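Jolton two-arm folding cell, open day at Lostbridge
Reviewed by Noreen Ó Dálaigh

Jolton showed its folding cell at the Lostbridge open day on Friday. I had most of the afternoon with it. The task was T-shirts, on a plain table, with two arms.

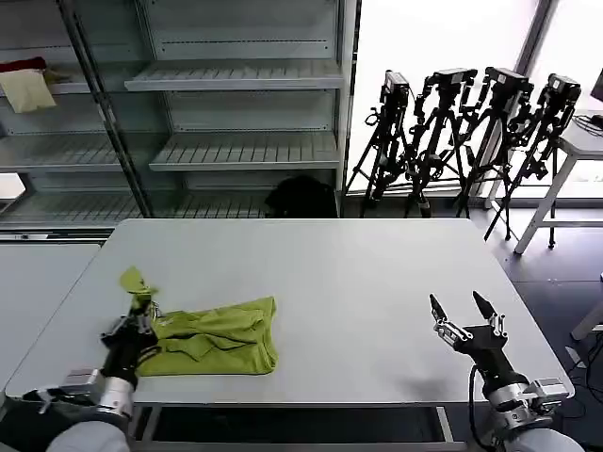
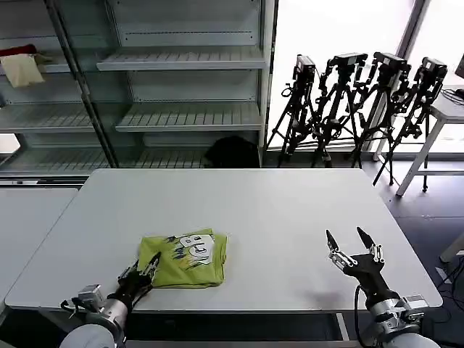
Cycle time is the weak point. The slowest shirt I timed took 92 seconds, and most of that went on finding a corner. Once the cell has a grip, the fold itself is quick and fairly square. Thin jersey gave it more trouble than heavy cotton.

Éabha Scanlon of Jolton quoted 1000 folds between fingertip changes. I could not check that in an afternoon. The control software is clear, but the log export is poor – plain text only, no timestamps.

Good for a lab or a teaching room. For a laundry line, wait for the next version.

Rating: 3 out of 5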